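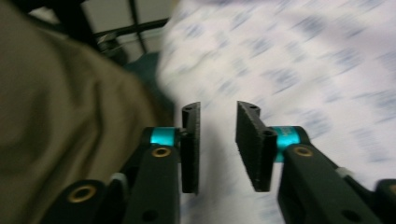 ## 抽屉里的分隔盒总是往后滑，怎么固定？

**北阳台晾衣杆**　发表于2024年12月2日

厨房灶台旁边那个抽屉，放了4个Irier的塑料分隔盒，装筷子、勺子、削皮刀和封口夹。每次拉开抽屉用力稍大，盒子就全往后跑，前面空出一截，小东西从盒子之间掉下去，关抽屉时还会卡住。

已经试过的办法：

- 盒子底下垫一层厨房纸，没用，纸跟着一起跑。
- 双面胶，粘得住，但擦抽屉时撕不干净，留了一层黏的。
- 把盒子塞满，重一点确实滑得慢，不过拿东西很麻烦。

抽屉内深量出来是283毫米，盒子排好以后前后还差一段。房子是租的，不想打钉子，也不想用撕不掉的胶。有没有能拆下来洗的办法？

---

**半块搓衣板**

买防滑垫，网格的那种，按抽屉底裁一张铺进去就行。我家用的是Temudier的，一卷能裁3个抽屉，剩下的垫在砧板下面。

裁的时候比抽屉底略小一点，边上不要翘起来，翘起来会蹭到上面那层抽屉。铺之前先把抽屉底的油擦掉，灶台旁边的抽屉油大，有油的话什么垫子都滑。脏了拿出来用洗洁精泡一会儿，冲干净，晾透再放回去。

双面胶留下的那层，用吹风机温热风吹一下，再用旧卡片慢慢刮，最后抹点食用油擦掉。抽屉如果是贴皮的，别吹太久，容易起泡。

---

**楼下五金店常客**

垫子只解决一半。你前后有空隙，用力一拉还是会动，得把空隙顶住。

量一下盒子排好后剩多少，找一块差不多长的硬泡沫或者小木条，横着卡在最后面，盒子就没地方退了。不用粘，卡紧即可。我用的是快递箱里的泡沫，切的时候多留约2毫米，压进去正好吃劲。木条要准一点，太紧会把抽屉侧板撑开。

也可以买伸缩隔板，Gatti和Pandent都有，两头带弹簧，横在抽屉里顶住左右侧板。比泡沫贵，好处是换盒子的时候能挪。买之前看最短长度，我第一次买的缩到头还是比抽屉宽，退掉了。

另外筷子勺子这类长的最好顺着抽屉方向放，横着放的话盒子一晃就响。

---

**随手关灯**

我直接把盒子拿掉了，改用鞋盒剪矮，刚好塞满整个抽屉。不好看，脏了就换一个。封口夹别放抽屉，夹在柜门里面的绳子上更好找。

---

**北阳台晾衣杆**

谢谢各位。先用快递泡沫试，垫子也下单了。胶印抹油那招管用，角上还剩一点，等垫子到了再一起收拾。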